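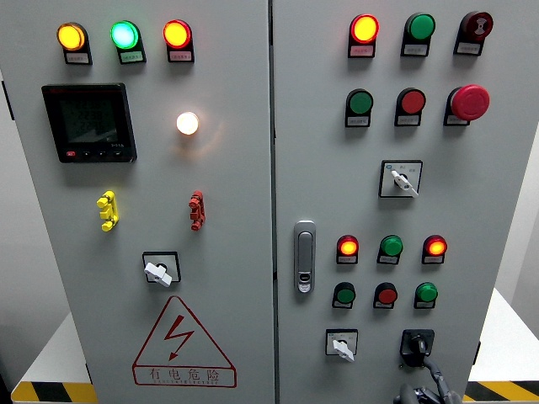

April 2019, control cabinet, left door.

Started on the lamp labels. The plates under the top three lamps are tiny and I can't read them without getting my nose up to the door. Kulap wants an English list taped inside the Gronel binder before the next group comes through in July. I wrote down colors only for now: amber, green, red-orange. The meter digits are faint too, even with the lamps on.
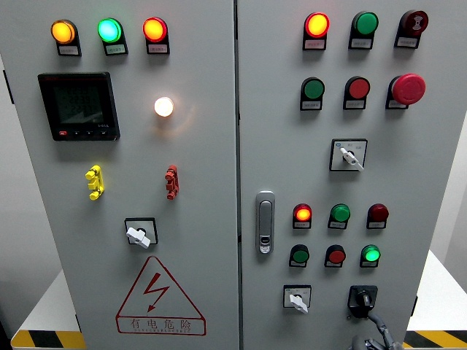
Left and right doors, seen from the front.

To do on the left door:

1. Copy the plate text with the magnifier and send it to Borghild Åberg for translation.
2. Find the manual for the meter. Kivi had a PDF, 30 pages, wrong model.
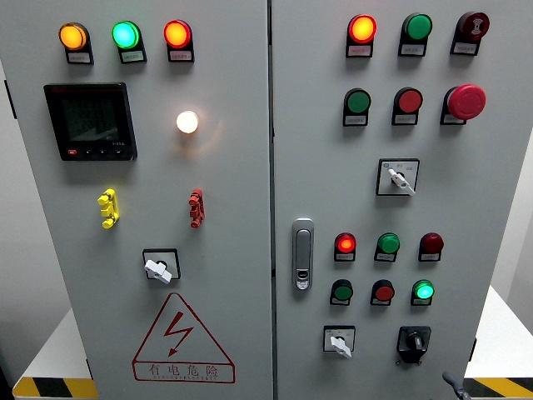
3. Write up the rotary switch. Sketch the handle angle for each position - the drawing from Fendura leaves this out.

## Right door

Haven't started. It has a lot more on it: lamps, push buttons, selector switches. I'd like one sheet per door so people don't have to flip pages while they stand there. The danger triangle on the left door goes on the first sheet, in red if the printer has any.
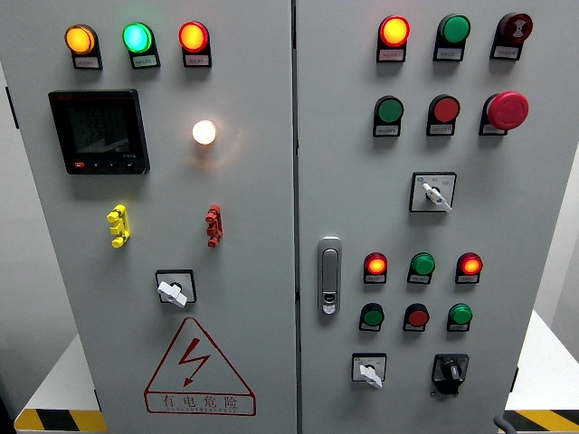

Kulap Suksawat: One sheet per door is fine, but use the same row order as the panel, top to bottom. The old list went by part number and I lost my place every time.

Will redo my draft that way. Magnifier is in drawer 13.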